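Hard Water in Bromwood: What I Found Out

So my project started with my aunt's kettle. She lives on the east side of Bromwood and has to descale the thing constantly, while my dad, two miles away, hardly ever does. I wanted to know why!

My partner Idun Holmgren and I handed out test strips in September and got 30 homes to send in results. We also asked everyone how often they clean off limescale and what they use. Most people said vinegar – one man swore by lemon halves.

The east side came out harder, as I'd hoped, but the gap was smaller than I guessed. The highest reading was 144 parts per million and it came from a house on Erkelis Road, right by the old well. My aunt's was lower than that, so I owe her kettle an apology (or she just drinks a lot of tea). 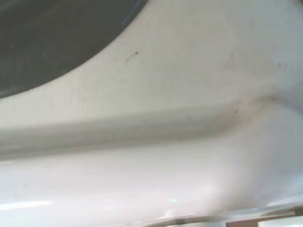
The cleaning answers were messier. 12 people left that part blank, and we should have given them boxes to check instead of a blank line. Mr. Myklebust warned us about that and we didn't listen. If I did it again I'd also test each home twice, morning and evening – Idun thinks the time of day matters and I still don't.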